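Home | News | Products | Housing | Contact

Storach Revises Small Dining Set for Fallgate Apartments

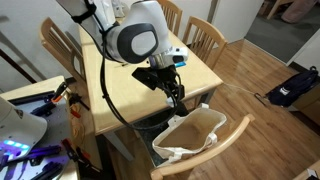

How much weight can a dining chair take on its back rail?

Less than it can take on the seat. A chair is built to carry load straight down through four legs, and a heavy bag hung behind the back moves that load outside the rear feet. On a light chair with nobody sitting in it, a full bag of groceries can be enough to tip it backward.

Furniture maker Storach has revised the fittings and care instructions for the four-seat dining set it supplies to furnished apartments in Fallgate. The changes apply to sets delivered from July onward and cover the chair joints, the table leg mounts and the finish on the table top. The overall layout stays as it was: a rectangular table in light wood on metal legs, with four slat-back chairs in a matching tone.

The set was chosen for the Fallgate housing program two years ago. Storach has delivered 3,405 chairs and tables under the contract, counted as single pieces. Property manager Jakeck, which looks after the apartments, logged 226 repair requests for the set over the last contract year. Loose chair backs made up the largest group, followed by marks on the table top and wobble at the table legs.

According to the repair log, most of the loose backs were found on chairs used for hanging bags and coats. Many of the apartments have no hall closet, and the dining table stands near the door or in the path between two rooms. Tenants put things down where they come in. Canvas totes end up on the chair backs and backpacks on the floor beside the table, where they also narrow the walking space.

The revised chair has a longer tenon where the top rail meets the back posts, and the glue has been changed to a slower-setting type. The slats are now fitted into a groove in the rail, replacing the earlier separate slots. Weight goes up slightly. Storach has not changed the curve of the rail or the height of the seat, so new chairs can be mixed with old ones at the same table.

On the table, each metal leg is now held by a wider plate with four screws. The earlier plate had three. The plate can be fitted to existing tables, and Jakeck will do this during regular maintenance visits. Tenants do not need to be home, but the table must be cleared and there must be open floor on all sides, as it has to be turned over on a blanket. Visits start on Friday and run building by building.

The top finish is a matte hardwax oil supplied by Chantharasri. It replaces a thin water-based lacquer that wore through at the table edge, where forearms rest. The oil can be spot-repaired with a cloth and does not have to be sanded back over the whole surface. It takes longer to harden after it is applied, and a table refinished on site should not be used for meals until the next day. Tops with the old lacquer will be refinished only when they are worn through to bare wood.

The care sheet has also been rewritten. It now gives the following points:

Hang only light items on the chair backs, such as an empty tote or a jacket. Keep full bags on the seat or on a wall hook.
Check the leg screws twice a year and tighten them by hand. Do not use a power driver.
Lift the chairs when moving them across wood-look plank floors. Replace felt pads when they are flat.
Wipe spills from the top with a damp cloth and dry the surface afterward.
Keep cords off the floor between the table and the nearest doorway.

Jakeck is adding a row of wall hooks beside the entry in 315 apartments where the log shows repeat chair repairs. The hooks are mounted on a board screwed to the studs. Apartments outside this group can request the board through the usual maintenance form, subject to wall type. It cannot be fitted to the concrete party walls in the two oldest buildings.

A reserve stock of 100 chairs will be kept at the Fallgate storage unit, so that a damaged chair can be swapped the same day and repaired off site. Chairs that have already been reglued once will be retired at the second failure, with sound slats and posts kept for parts.

News | Previous item | Next item | Back to top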